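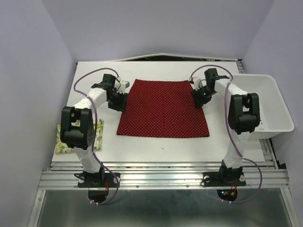 The Alness Hoodie

I only said yes to the school shop because Abelardo Sepúlveda cornered me by the bike sheds in March, and he has one of those faces you can't refuse. "It's a few hoodies," he said. A few! There were 600 of them, stacked up my hallway in boxes, and every single one said ALNESS SCHOLL across the back.

I rang Stanik, the printers. The man was very sweet about it and read my own email back to me, spelling and all. Oh dear.

So I did what any grown woman would do and hid in the kitchen with the biscuits. Then my daughter came home, pulled one on, and wore it to netball against Ridska. By teatime I had 4 messages asking where you could buy a Scholl. Mrs Nwachukwu wanted two, one for her and one for the dog (he's a big dog).

We sold the lot before the summer fair and took £2,565. Abelardo came round with flowers and a new order form, already filled in.

"Same spelling?" he said, and I went to find a pen.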